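The Larkau project has been collecting examples of robots handling clothes since January. The person who runs its collection floor in Filton has spent most of that time deciding what counts as an example. The talk that follows was held on a Monday, between the morning shift and the afternoon one, and has been shortened.

She came to the work from a commercial laundry, where she trained new staff on the folding line. She says the two jobs have more in common than she expected. "When you train a person, you show them four or five times and then correct them," she said. "With this you show it hundreds of times and you correct yourself. If my operators have a bad habit, the model gets the bad habit."

The robots are driven by hand. An operator moves a pair of leader arms, the robot copies the motion, and everything the cameras see is saved along with the joint positions. One recorded attempt is called an episode. The clothing set held 1,327 episodes on the day of the interview, and she does not consider that a large number.

"People ask when it will be done. I tell them to ask me about a garment, and then I can say something. For T-shirts we are in decent shape. For anything with a collar we are still early."

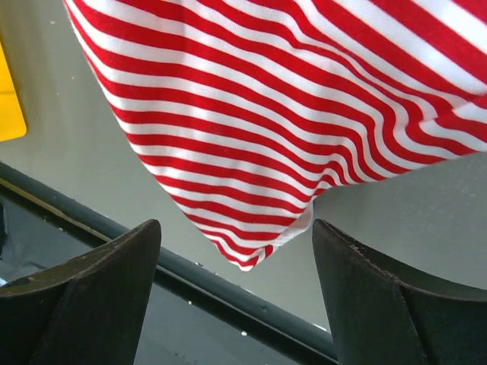
Cloth is hard for a learning system because it has no fixed shape, she said, and a robot that has learned one way of picking up a shirt may be lost when the same shirt is turned a little. Her operators are told to vary the start of every episode and to leave the garment however it lands. She talks a lot about corners. When a striped piece hangs with one point down over the open fingers, the person driving has a clear target, and she wants those cases in the set. She also wants the ones where there is no clear target. "Stripes are useful to us, by the way. You can see from the way they bend where the cloth is folded. With a plain black shirt, I have had two reviewers look at the same clip and disagree about which side was the front."

The wrist cameras were a late addition. The first version of the station, put together at the project's other site in Saavedra, relied on fixed views alone. According to her, that was fine for large motions and poor for the last inch before a grasp. The arms tend to block the view at the moment when it matters most.

"We recorded 300 episodes that way before anybody sat down and tried to label the grasps," she said. "You could not tell whether the fingers had one layer or two. We kept them, but they are marked, and we don't use them for anything that depends on the grip."

She was asked how an episode gets thrown out. There is a short list. The recording has to start with both arms at rest. The operator may not reach in and help by hand. A dropped garment is fine if the operator picks it up again with the robot, and those episodes are kept on purpose.

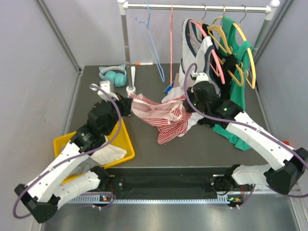

"Recovery is the part that I had to argue for," she said. "The first instinct of a careful operator is to stop and start over when something slips. They want to hand in clean work. But if every example is clean, the system never sees what to do after a mistake, and it will make mistakes." She had the operators go back and record 171 episodes that begin in a bad position, such as a sleeve caught underneath or a shirt half off its hanger. Nobody enjoyed that week, she said.

The review is done by people too. Each episode is watched once at double speed by someone other than the operator who recorded it, and given one of three marks: keep, keep with a note, or drop. The notes go into a tool called Hisau, written in-house, which she described as a spreadsheet with a video player attached. It crashes on long clips. She has asked for a fix and is waiting.

On the subject of speed she was cautious. A new operator usually records slowly, with long pauses while they work out which finger is where. The pauses end up in the data. "If you train on that, you get a robot that stops and thinks for no reason," she said. "We trim the worst of it. I would still take a slow operator over a jerky one – you can cut a pause, and you can't do much with a yank."

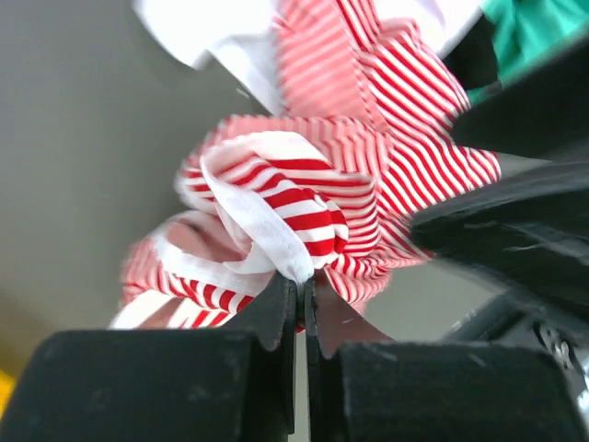
*Interview and text by the Larkau newsletter desk, Filton*

Work that needs two grippers is the current focus. One arm holds, the other finds a second place to hold, and the garment is opened out between them. She said operators find this tiring in a way that single-arm work is not, and she limits it to 58 minutes at a stretch. The odd figure comes from the booking system, which needs two minutes to close a session.

She would like more variety in the clothes. The ones in use have been through the stations so many times that they have gone soft, and soft cloth behaves differently from new. A fresh batch has been requested, including heavier items such as sweatshirts. Towels are off the list for now because Saavedra is handling them.

Asked what she would change if she could begin again, she said she would write the instructions later. "We wrote eleven pages before the first episode. Most of it was about things that never came up. The two things that did come up every day, inside-out garments and hangers, were not in there at all." The current version is three pages long, and hangers are on the first one.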